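Growing cucumbers and carrots in a short summer – what do you all do?
Allotments and kitchen gardens > Vegetables

Erell
Posted 28 May 2022
Hello all, and sorry in advance for the ramble. We took on a plot at Lukano this spring, right at the windy end, and I'm dithering over my cucumbers. They've been on the bedroom windowsill so long that my husband has stopped opening the curtains! Do I plant them out now under fleece, or wait another fortnight? And has anyone had luck with carrots in heavy clay?

prernosport
Wait, wait, wait. I lost every one of mine two years running by being too keen, and it was cold wind that did it both times, never frost. Carrots will fork in clay but they taste just the same in soup.

Lundgren
I'll have to disagree with my good friend above. Mine go out as soon as they have four proper leaves, fleece over the top, and they sulk for a week and then romp away. A plant that has filled its pot is an unhappy plant – I'd sooner risk the wind.

prernosport
You have a brick wall behind yours, Lundgren! Erell has a hedge with holes in it.

Cucumbers, carrots and peppers, and then the carpet:
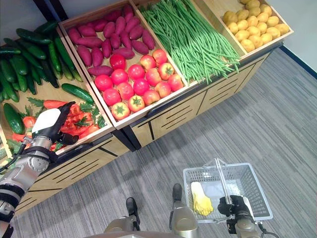
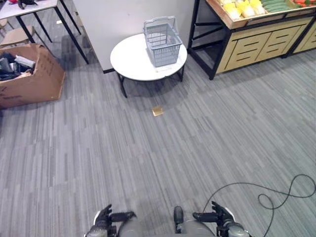

Inmaculada Cuesta
Moderator, Vegetables board

Evening, everyone. You're both right for your own gardens, I think, and Erell's is the windy one, so I'd put half out and keep half back. For the carrots, fill an old tub with sieved compost and a bit of sand, sow thinly, and stand it up off the ground. My grandmother's gardening book is from 1897 and says much the same, only with a good deal more soot.

Erell
Oh, half and half, of course! Thank you. Would a 500 g bag of sand do for one tub?

Lundgren
Hardly worth opening, that. Get a big sack and share it with a neighbour. And I still say put them all out.

Ya-wen
Can I add a word for short, stumpy carrots? They don't mind clay nearly so much. I sow up to 200 seeds in a row and thin them on a damp evening, then water well afterwards to settle the smell. We're usually pulling them by August.

Erell
Stumpy ones it is. Three cucumbers are going out tomorrow and three are staying on the sill – curtains still shut, I'm afraid.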